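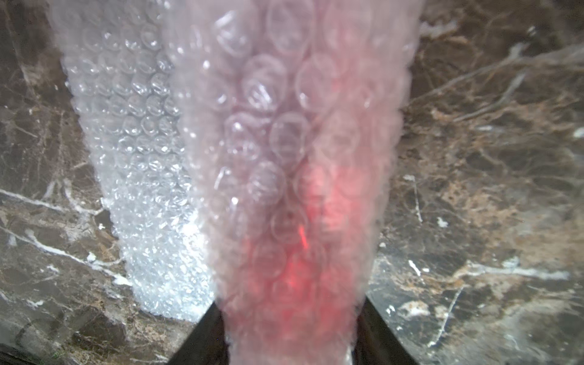 Bubble wrap, big cells, red showing through.

Home Notebook Bench Notes Archive Contact

5 September 2024

Tape day. I have put this off all summer on the grounds that tape is boring, and I can now confirm it with data.

The complaint came from Gudeta, where the boxes arrive with the bottom flaps thinking about leaving. Virby says their vans are gentle. Virby has always said so. Adebayo's theory is that the tape never sticks properly to the recycled board in the first place, and he's been unbearable about it since he peeled a strip off a finished box with one fingernail.

So: two tapes, same board, same weight inside (bags of sand). Grinar brown paper tape, the water-activated kind, against the clear plastic stuff we buy because it's cheap. Single strip down the center seam on half the boxes, H pattern on the rest. Left them on the rack by the loading door for 4 days, where it's humid enough to grow mushrooms, then dropped each one flat from waist height until it gave up.

Clear tape, single strip: the worst. Lets go from the ends first and then curls in on itself like it's embarrassed. One of them had opened before I dropped it, which I wrote down as zero drops, and Adebayo asked me to write it larger.

Clear tape, H pattern: better. Fails at the short edges where the board is dusty.

Grinar, single strip: the seam held, the corners went. When it finally tore it took the top layer of board with it. That counts as the board failing, and I'm counting it that way.

Grinar, H pattern: still shut after 17 drops. I stopped because my back hurt. 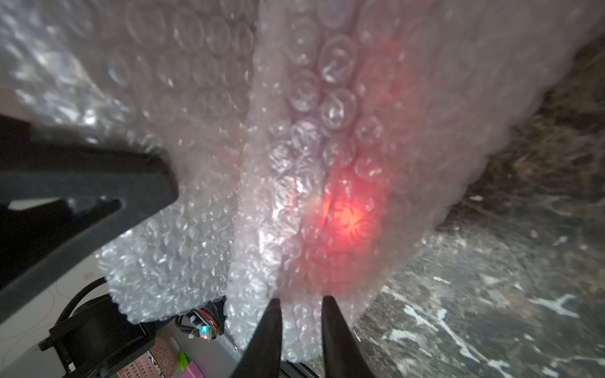 BENCH NOTES / Tape and closures

Things I'd do differently. The water brush was too wet for the first five boxes. You can tell because the tape slides when you press it, and then sits there a bit crooked looking pleased with itself. Oluwatosin showed me to wipe the brush once on the rim of the tray and press from the middle out. She has been doing this for years and was very kind about my not having asked.

Also, dust. The Zivby board comes off the pallet with a film on it. A dry cloth along the seam before taping made a visible difference to the clear tape and no difference I could see to the paper tape. I only tried it on a few boxes, so don't quote me.

Cost is the part that'll get argued over. Paper tape is dearer by the roll, but we use one strip where the clear-tape crowd puts on three and a prayer. I went through roughly 300 feet in all, test strips and mistakes included. Mostly mistakes on Monday.

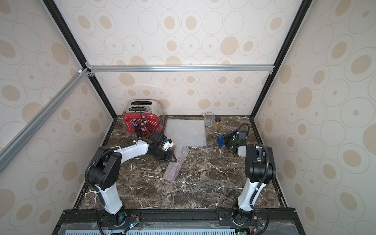
Does the water temperature matter with paper tape?

Warm water wakes the glue up faster, so it grabs sooner on a cold morning. Tap-cold works if you hold the strip down a little longer.

Left to do: repeat with the heavier sandbags, and again in December when the loading door freezes and everything behaves differently, me included. Want to try the reinforced paper tape too, the one with threads in it. Oluwatosin has half a roll in her drawer and says I can have it if I label the drawer.

Old clear tape goes on returns only until it runs out. Please don't reorder it out of habit. The tape gun with the blue handle still bites.

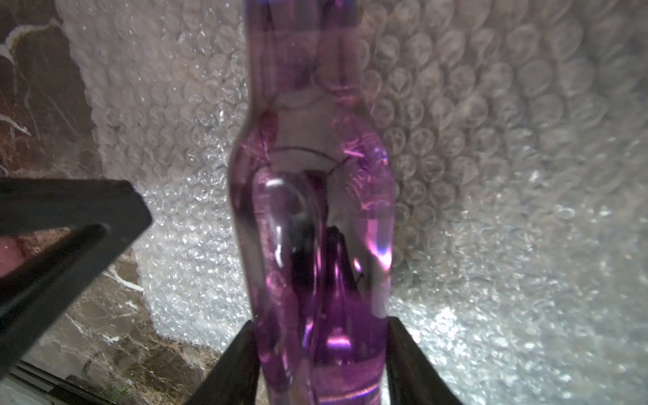

See-through purple, narrower at the neck.

Shares 5 Comments 3

Adebayo Bashir
Fingernail test should be in the official method.

boxroom_pat
We had the same trouble with recycled board. Storing the clear tape indoors overnight helped a bit in winter.

Oluwatosin Olaniyan
The drawer is still not labeled.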